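Villside Handheld Gripper Kit

Two-handed demonstration recording for household tasks

The Villside kit lets a person record manipulation examples by hand, with no robot in the loop. The operator holds one gripper in each hand and does the task at normal speed. Each gripper logs video from its own camera, the opening of the jaws and the position of the tool in the room. The recordings are then used to train a policy for a robot arm fitted with matching fingers.

The kit is sold to labs and companies that need a lot of varied examples and don't want to tie up an arm to get them. It is best suited to cloth, bedding, light kitchenware, packaging and general tidying. It is not meant for tasks that depend on fingertip force, and it does not record force at the jaws.

What's in the box

2 handheld grippers, left and right
2 camera modules with wide-angle lenses, fitted and focused
2 sets of rubber-faced fingers, plus 1 spare set
1 charging dock with power supply
1 calibration board
1 hard case with foam insert
Licence for Ovard recording software, one workstation

A tracking headset and its controllers are not included. Ovard works with most current inside-out headsets, and the support page has the list of models we have tested. If you already own one, check the list before you order mounts, as the bracket differs between models.

How a recording works

The operator puts on or sets down the headset, depending on the mount in use, and runs the calibration routine. This takes a couple of minutes and has to be repeated whenever a bracket has been moved. After that, squeezing both triggers together starts an episode and squeezing them again ends it. A short tone confirms each one.

Episodes are written to the grippers first and copied to the workstation when the tools go back in the dock. Ovard lines up the two video streams, the jaw readings and the tracking data, and flags any episode where tracking dropped out for more than a few frames. Flagged episodes are kept in a separate folder so that someone can look at them before they are thrown away.

For bedding and towels we suggest a full-size bed in an open room, with space to walk along at least one side. Keep the background as it is. A policy trained only in front of a bare wall tends to do poorly once there is furniture behind the work.

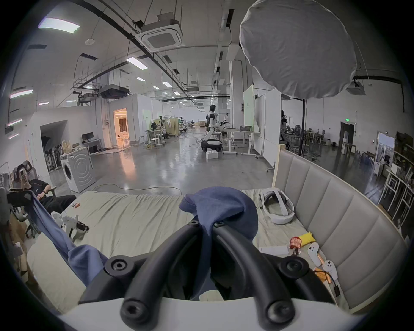
Gripper view at the bed station, with a navy towel over the tool and the headset and controllers on the sheet.

The same layout can be used for folding, draping, stacking and clearing small items. Woo-jin Han, who looks after applications at Villside, recommends changing the starting position of the cloth by hand before every episode and swapping the cloth itself at least once an hour. Colour matters more than most new users expect. A dark towel on a pale sheet is easy for the camera to pick out, so mix in some low-contrast pairs early on.

Specifications

Maximum jaw opening: 43 mm at the fingertip with standard fingers, wider with the long-reach set
Finger facing: moulded rubber, replaceable
Recording: onboard, copied over at the dock
Battery life: nearly 3 hours of continuous recording
Charging: dock or cable
Synchronization: hardware trigger between left and right grippers
Export: Ovard native, plus common open episode formats
Workstation: Linux, discrete graphics card recommended

The fingers are held by two screws each and can be changed without removing the camera. Use the driver supplied in the case. The screws are small and will strip if they are overtightened.

Choosing fingers

The standard set suits most cloth and soft goods. The long-reach set has a wider sweep and works better with bulky items such as duvets and winter coats, but it is harder to pick up a single layer of thin fabric with it. If your robot already has its own fingers, send us the drawing and we can quote for a matching handheld pair. Custom sets are made at our Gresach workshop.

Changing fingers changes what the camera sees at the bottom of the image. Record the finger set in the session notes, and don't mix two sets in one training run unless you mean to.

Notes from users

"We had been collecting by teleoperation and were getting through the bedding tasks very slowly. With the handheld kit we recorded 59 usable towel folds in the first afternoon. The thing we got wrong was the notes. Half the sessions had no cloth type written down and we had to go back through the video to sort them out."
- Lungile Mokgethi, data lead, Hyun

"Comfortable enough for a morning. After lunch I want the wrist strap. The dock is good. I would like a louder tone at the end of an episode, it gets lost when the ventilation is running."
- Tobiloba Olaniyan, operator, Hyun

The tone volume can be changed in Ovard from version 2 onward, under Device Settings.

Care and storage

Wipe the rubber facings with a damp cloth at the end of the day. Lint builds up quickly when you work with towels and will reduce grip. Don't use alcohol on the camera window. Check the joint bolts once a week and tighten any that have worked loose.

Leave the grippers in the dock overnight. If they will be stored for longer than a month, charge them to half and switch them off at the base.

Training and support

Each kit comes with one remote setup session, run by Hjørdis Bakke. She will go through calibration, session notes and a first set of trial episodes with your operators. Please have the headset charged and the work area set up before the call - it goes much faster that way.

On-site training can be added to any order. Spare fingers, docks and brackets ship from stock. Custom fingers ship when they are finished, and the workshop will give you a date with the quote.

Pricing is by quote. Discounts apply to universities and to orders of more than one kit.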